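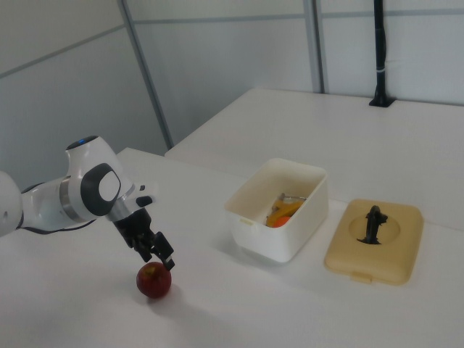 August, trial of the Triltberg kit, afternoon

Back at Nosbridge by two. Yusri had the arm switched on already and was reading the setup booklet, which is short and badly translated in places. Verena wants a written opinion from me before she signs for the hire, so I am putting things down while I remember them.

The offer is the arm, the gripper, the software and a support line for £486 a month, with a minimum term I still have to ask about. Training is extra at £135 a head. Frida thinks we could get by with sending one person and letting them teach the rest of us. I would send two.

Setup took longer than the brochure says. It promises you can be picking in up to 30 minutes. We spent most of the morning on the network settings and rang the support line twice. Arnar Ladefoged answered both times and was patient, but he had to ask a colleague about the second question.

After lunch we did the mixed box. I had asked for ordinary things of different shapes, as the demonstration at Costley was all identical blocks and told me very little. So we have the white box with an orange and a yellow clamp in it, the lid on the table next to it, and an apple out on the table for the arm to go to. Yusri brought the apple from home and would like it back.

You teach a position by moving the arm by hand and pressing a button on the screen. I found that easy. Naming and saving the positions is worse, because the list sorts itself by time and you cannot change the order. By four o'clock I had two called "apple" and had to open both to see which was which.

The gripper has two fingers and the closing force is set on a slider. The booklet gives a table of suggested values, none of them for fruit. I started low and went up a little at a time. 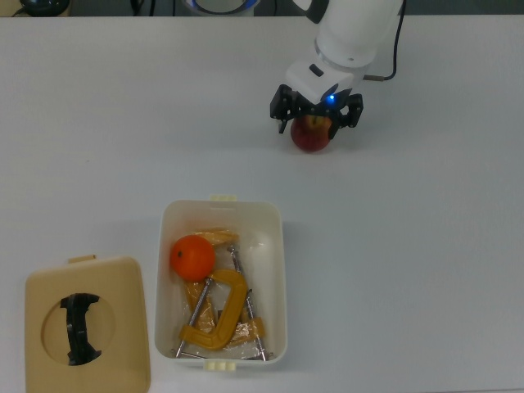

I have noted the setting I ended on in the back of the booklet. It would be useful if the software kept settings by object, and I have put that in the email to Arnar along with the sorting problem.

The clamp is the awkward one. It is an odd shape to get hold of and I have not decided which part to aim for. Yusri says the thick part of the curve. We will try it his way first tomorrow and move the lid further off so there is more room.

Still to ask: what happens if the gripper wears out, whether the £97 delivery charge is paid again on return, and whether Nørgaard do the same arm without the support contract. Ragnheiður used to buy from them and has promised me a phone number.

Switched off at half past five. Bus was late.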